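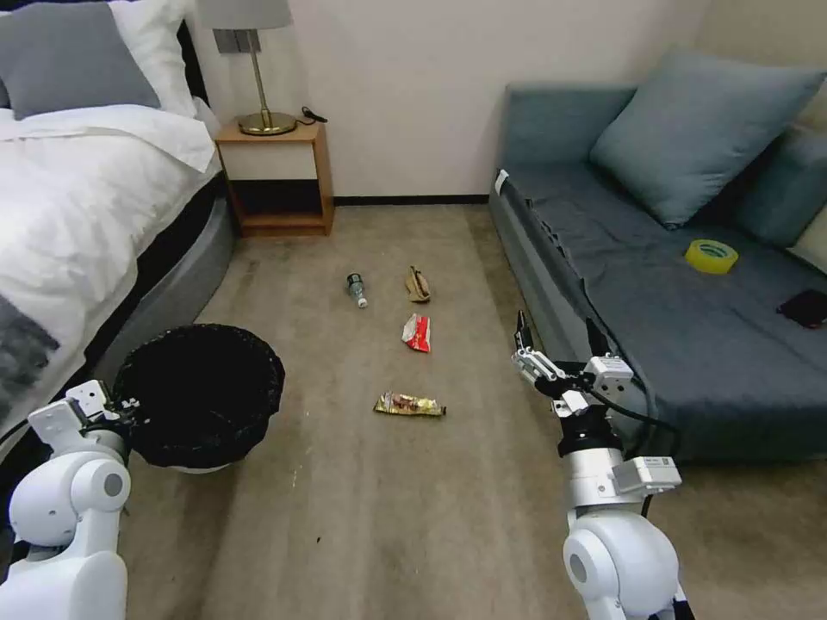
Mice get into most houses at floor level and move along the walls once they are inside. They don't like crossing open floor. If you are checking a bedroom, start with the edges and the backs of things. In the room shown, I would start at the back wall, where the nightstand is and where the thin black baseboard meets the floor. The power cord running across the rear of the nightstand top is worth a look too, as mice chew cords. After that, the bed and the sofa bed.

Home Pests, Handout 2: Mice indoors
Zakum Adult Learning, Room 217
Revised 23/07/2019

Signs to look for

Droppings are the most common sign. Mouse droppings are the size of a grain of rice, dark, with pointed ends. Rat droppings are much bigger and usually blunt. Roach droppings can look like very small mouse droppings, so use a magnifier if you have one.

Rub marks are greasy smudges left by fur along a regular path. Look on baseboards, around pipe holes and on the edges of shelves.

Gnaw marks on wood are light in color when fresh and get darker with age.

Sounds at night are useful but not exact. Scratching inside a wall can seem to come from a spot several feet from the animal. Write down the time and the wall, and compare over a few nights.

Where they come in

An adult mouse can get through a gap a quarter inch wide. A pencil is a good test: if it slides in, the gap needs filling. Go around the outside of the house first, then the inside.

Outside: the corners of the garage door, the dryer vent, the hole for the air conditioner line, the bottom course of siding, basement windows, the sill plate.

Inside: under the kitchen sink, behind the stove, the water heater closet, the gap around heating pipes.

The Irndale house we used in May had 400 square feet of crawl space and one vent with a torn screen. The owners had set traps in the kitchen all winter and kept catching mice. The vent was on the other side of the house and had never been checked. Replace a torn screen with quarter-inch hardware cloth, fastened on all four sides. Window screen is too weak.

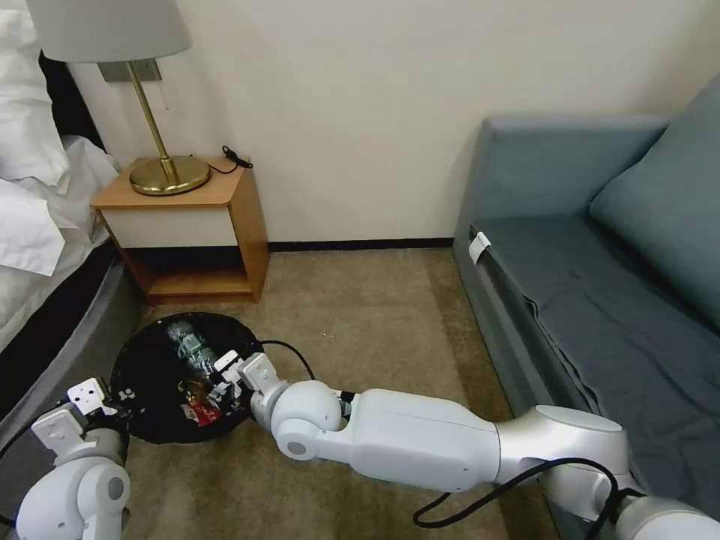

For small holes, pack in copper mesh or stainless steel wool and seal over it with caulk. Plain steel wool rusts and will stain light paint. Expanding foam alone does not stop mice. Keep any metal mesh away from wiring and do not push it into an electrical box. If there is a gap around an outlet or a cable where it enters the house, ask an electrician what can go there.

Britotent sealing tape came up in the last class. It is fine for drafts. I don't count it as a mouse barrier.

Trapping

Snap traps still work best for a house. Set them at right angles to the wall with the trigger end touching the baseboard. Use a pea-sized bit of peanut butter. More bait lets the mouse feed from the side without setting off the trap.

Use more traps than you think you need and put them close together. Check them every morning. Keep them where children and pets can't reach, or put them inside a lockable box. The Visser box we passed around takes two standard traps.

I don't recommend glue boards. I also don't recommend loose poison bait indoors. A poisoned mouse may die in the wall, and pets can get at the bait.

Cleaning up

Do not sweep or vacuum droppings. That puts dust in the air, and the dust can carry disease.

Open the windows and leave the room for 30 minutes. Put on rubber or plastic gloves. Spray the droppings with disinfectant until soaked and let it stand for the time on the label. Wipe up with paper towels, bag them, tie the bag and put it in a covered trash can. Mop the area afterward. Wash your gloves before you take them off, then wash your hands.

Bedding that has droppings on it goes in the washer with hot water and detergent, then through the dryer on high.

For next time

Draw a floor plan of your home and mark every gap the pencil fits into. Bring it to Room 313, as 217 is being painted. We will go over the plans first and then start on squirrels in the attic.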